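## 3 Aufbau und Instandhaltung der Zelle

### 3.1 Mechanischer Aufbau

Die Zelle Ovura besteht aus zwei baugleichen Armen, die an einer gemeinsamen schwarzen Aluminiumschiene an der Längskante eines Holztisches montiert sind. Die Schiene dient zugleich als mechanische Referenz: Beide Armbasen sind über Nutensteine geklemmt und lassen sich nach dem Lösen der Schrauben seitlich verschieben. Jeder Arm trägt am Greifer ein Kameramodul. Eine weitere Kamera blickt von oben auf die Arbeitsfläche und liefert die Ansicht in Abbildung 3. Die zu bearbeitenden Textilien liegen als ungeordneter Haufen in der von der Schiene entfernten rechten Ecke des Tisches, die Tischmitte bleibt als Faltbereich frei.

Der Abstand der beiden Basen wurde in der ersten Aufbauphase in Mirkthorpe mehrfach verändert. Ein zu geringer Abstand führte beim Überheben eines Textils zu Kollisionen der Ellbogengehäuse mit den Kabeln des jeweils anderen Arms; ein zu großer Abstand verkleinerte den gemeinsamen Arbeitsraum so weit, dass die Übergabe nur noch mit nahezu gestreckten Armen möglich war. Die endgültige Position ist auf der Schiene angerissen und wird nach jeder Demontage wiederhergestellt.

### 3.2 Kabelführung

Die Leitungen sind nicht durch die Glieder geführt, sie verlaufen außen am Arm. Vom Greifer ausgehend bildet die Leitung eine freie Schlaufe, folgt dann dem oberen weißen Glied, passiert das Ellbogengehäuse und läuft am unteren Glied zur Basis. Die Schlaufe muss die volle Drehung des Handgelenks aufnehmen, ohne in das Sichtfeld der Greiferkamera zu geraten oder am Textil zu streifen. Eine zu knapp bemessene Schlaufe war die häufigste Ursache für Ausfälle des Kamerabildes: Der Stecker am Modul wurde seitlich belastet und verlor bei bestimmten Gelenkstellungen den Kontakt. Der Fehler trat nur in der Bewegung auf und war am stehenden Arm nicht nachzuweisen. Die Prüfung erfolgt deshalb grundsätzlich bei langsam durchfahrenem Handgelenk.

### 3.3 Kontrolle von Greifern und Übergabe

Die Greifer werden nach jeweils 200 Übergaben geprüft. Dazu hält ein Arm ein leichtes Textil frei über dem Tisch, während der zweite mit geöffneten Backen in die Vorposition fährt. Beurteilt werden die Höhe des gehaltenen Stoffes über der Fläche, der Faltenwurf an der Klemmstelle und die Lage des freien Endes relativ zu den offenen Backen. Ein einseitiger Faltenwurf deutet auf verkippte Backen hin und zieht eine Nachstellung der Backenführung nach sich.
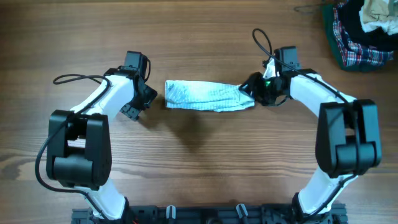

**Abbildung 3:** Greiferkontrolle an der Zelle Ovura. Der rechte Greifer hält ein hellblaues Textil mit feinen Diagonalstreifen, der linke Greifer ist geöffnet und leer. Ansicht der Kopfkamera.

Die Nachstellung erfolgt am stromlosen Arm. Zuerst wird die Klemmung der Backenführung gelöst, dann werden die Backen gegen eine Messinglehre geschlossen und in dieser Stellung wieder festgezogen. Anschließend ist der Nullpunkt des Greifers neu einzulernen. Unterbleibt dieser Schritt, meldet die Steuerung zwar eine geschlossene Stellung, die tatsächliche Klemmkraft reicht bei dünnen Stoffen jedoch nicht aus – das Textil rutscht dann erst beim Anheben heraus. In der Auswertung erscheint ein solcher Durchgang als Greiffehler, obwohl die Greifposition korrekt bestimmt wurde.

### 3.4 Getriebespiel am Ellbogen

Nach 3.000 Betriebszyklen zeigte der linke Arm ein merkliches Spiel im Ellbogengelenk. Am Greifer äußerte es sich als Höhenversatz von 2 mm, dessen Vorzeichen von der Anfahrrichtung abhing. Eine Kompensation in der Steuerung (Variante Paulík) wurde erprobt und verworfen, da sie bei wechselnder Last zu Schwingungen neigte. Stattdessen wurde der Antrieb ausgebaut und das Lager neu vorgespannt. Der Tausch des kompletten Gelenks war nicht erforderlich.

Für den Ausbau muss die Leitung am Ellbogengehäuse gelöst und ihre Lage zuvor markiert werden. Beim ersten Eingriff am 2.12.18 wurde darauf verzichtet; die Schlaufe am Greifer fiel danach kürzer aus, und der in Abschnitt 3.2 beschriebene Kontaktfehler trat erneut auf. Seither ist die Kabellage Bestandteil des von M. Srour geführten Wartungsprotokolls.

### 3.5 Wiederanlauf

Nach jedem mechanischen Eingriff werden die Kameras der Greifer neu zu den Handgelenken kalibriert. Die Kopfkamera bleibt davon unberührt, sofern die Schiene nicht bewegt wurde. Es folgen eine Leerfahrt beider Arme mit reduzierter Geschwindigkeit und eine Übergabe mit Textil. Erst wenn beide ohne Abweichung verlaufen, wird die Zelle für den Versuchsbetrieb freigegeben. Die Freigabe erteilt eine zweite Person, die am Eingriff nicht beteiligt war, in der Regel S. Khoury oder I. Hepburn.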